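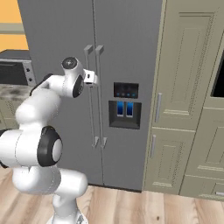 The arm in front of the left-hand refrigerator handle in the simulated kitchen.

Gebhard Hämmerli starts most working days by opening a refrigerator that does not exist. He sits at a desk on the first floor of Voller's building in Grostberg, loads the kitchen on his screen and sets the arm going. Then he watches what it does with the door, and writes down what he would have done differently.

He is well placed to judge. For 11 years he worked downstairs, in the kitchens that Voller runs for people in supported flats. He filled refrigerators, emptied them, checked dates and wiped shelves. When his knees began to trouble him he asked for lighter duties and was offered a place on the company's automation project, which he had until then regarded as a threat to his job.

"I told them I didn't know anything about robots," he says. "They said they had people for that. They didn't have anyone who knew how a fridge door behaves when your hands are full."

Voller looks after 432 flats. Each has a small kitchen, and many of the residents need somebody to put shopping away, fetch drinks and throw out what has gone off. It is plain, repetitive work and there are never enough people to do it. Two years ago the company began looking at whether an arm fixed near the refrigerator could take some of it on. The machine would be supplied by Priedītis, an engineering firm that had previously worked mostly with warehouses.

Before any arm is allowed near a resident, it has to get through the same jobs in simulation. The software, called Trusance, lets the team build a kitchen, drop the arm into it and repeat a task with small changes each time. The handle can be moved, the door made heavier, the floor raised a little. A failed attempt costs a few seconds and no crockery.

Doors take up more time than anything else. The gripper has to close round a long bar handle, pull in a curve and then get out of the way of the thing it has just opened. Kitchen staff do this without thinking, usually with a hip or an elbow. The arm has no hip, and it stays where it is bolted, so the whole movement has to be worked out from one spot on the floor.

Hämmerli's part is to look at the attempts that the software has marked as successful and say which of them he would accept from a colleague. A run can count as a success because the door ended up open, even if it swung wide enough to knock over someone using a walking frame. The programmers had not thought to check for that. He now reviews 80 attempts on a normal day and sends back those he does not like, with a line or two of explanation.

His notes are short. "Too fast at the end." "Would have caught the lady in the chair." "Fine, but nobody pulls from there." The developers keep them in a shared file and have begun to write some of them into the rules the software uses for scoring.

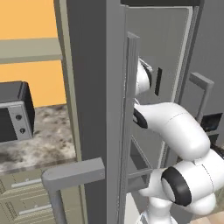

Door open and gripper close to the back panel, in another moment from the same kitchen.

The change in his working life has been considerable, and he does not describe all of it as an improvement. He earns a little more. He no longer starts before dawn, and his knees are better. But he sits for most of the day, eats lunch at his desk more often than he would like, and misses the residents. He used to know who took what in their tea. Now he goes down on Fridays to help with the lunches, an arrangement he asked for himself and had to ask for twice.

His former colleagues have mixed feelings. Voller has promised in writing that no kitchen post will be cut while the trial is running, but the promise does not say what happens afterwards, and the staff have noticed. Some of them believe the company will simply stop replacing those who leave. Managers say that they already cannot fill the posts they have, and that an arm which puts the milk away would free a person to sit down with a resident for ten minutes.

Both things may well be true. Staff in two of the kitchens were invited upstairs in the spring to see the simulation, and the conversation was more practical than either side had expected. One cook wanted to know who would clean the gripper, and how often. Another asked what the arm would do if somebody had left a tray leaning against the inside of the door. There was no answer to that at the time. There is now a version of the kitchen with a tray in it.

The visits also changed the plan. The company had meant to begin with fetching food, which looks good when visitors come round. The cooks said they would prefer it to begin with checking and clearing, the job they like least and most often have to leave until the end of a shift. The order of work was rewritten to suit them.

The first real arms are due in July, in 6 flats whose residents have agreed to take part. A member of staff will be present whenever one is switched on, and there will be a stop button on the wall and a second one on a cord. Hämmerli will spend the first fortnight in the flats, standing next to the machine. He expects the real doors to be worse than the ones on his screen, with tired seals and shelves that have been put back crooked.

He has already asked for one thing to be altered before then. In the simulation, the arm waits in front of the handle until it is ready to pull. In a narrow kitchen, he says, that is just where a person would be trying to get past. He wants it to wait further back, and the developers are working on it.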